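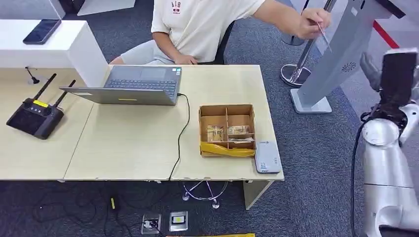 Working Alongside: Automation at the Drastholm Service Floor

Drastholm has provided equipment intake, inspection and return services to the public from its Rowbotham Street premises for many years. Until recently every item passed through the hands of staff at each stage, from the front counter to the outgoing shelf. In May the organization began a staged program, known internally as Fleteo, under which part of the sorting, holding and passing of small items is shared with robotic equipment.

This gallery has been prepared for employees, clients and visitors who wish to know what the program looks like in daily practice. It is concerned mainly with the work of the people involved, and with how their duties have altered.

Background to the program

Before Fleteo, the service floor handled 385 items in a typical month. Staff reported that a large share of each shift went to repetitive handling: opening cartons, moving parts between compartments, holding a piece steady while a colleague examined it. A review led by Montserrat Becerra, Manager of Workplace Programs, found that these tasks were also the ones most often linked to sore wrists and shoulders.

The review recommended that no position be removed as a result of automation during the first two years, and that all staff on the floor be offered training in paid hours. Both recommendations were accepted. To date 160 hours of training have been delivered, most of it in short morning blocks so that the counter could remain open.

What has changed for staff

Job descriptions on the floor have been rewritten. The former title of Handling Clerk has been replaced by Service Operator, and the position has moved up one pay step. Operators now decide which items are suitable for shared handling and which must be dealt with entirely by hand. They may stop the equipment at any time, and are not required to give a reason for doing so until the end of the shift.

Not every change has been welcome. Several employees have noted that the floor is noisier than before, and that conversation between desks is more difficult. Others have said that waiting for a movement to finish can be tiring in its own way. These comments were recorded at the spring staff meeting - the full notes are available on request - and have led to a revised break schedule.

"The judgment stays with the operator," Ms. Becerra told the meeting. "We have asked people to learn a good deal in a short time, and the schedule should reflect that."

Close work

Fine tasks call for a person and a machine to share a very small space. An operator's fingers guide a slender tool to a point just over a flat black plate, with the grey robot hand reaching across in front. Operators are taught to keep a firm grip low on the tool and to speak aloud before moving into the shared area.
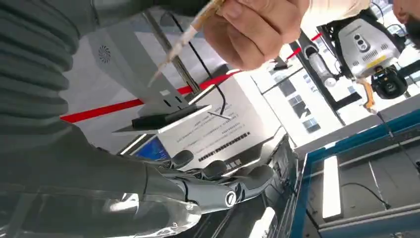
Training and safety

All operators complete the Brirkberg module before working within reach of the equipment. The module covers safe distances, stopping procedures, cable awareness and the correct way to hand over an item. It is assessed by practical demonstration, and there is no written test. Employees who do not wish to take part may remain on counter and records duties at their present rate of pay.

Brenda Mellor, who coordinates training on the floor, meets with each operator after the first 100 hours of shared work. The meeting is private, and its purpose is to learn whether the duties suit the person and whether the work area should be adjusted. Changes made so far include lower chairs at two desks and a later start for the afternoon rotation.

Visiting the floor

Clients may continue to bring items to the front counter during regular hours. Anyone who would prefer that an item be handled by staff only should say so at the counter when leaving it. There is no additional charge and no added delay.

Group visits can be arranged through the Workplace Programs office. Visitors are asked to remain with their guide at all times.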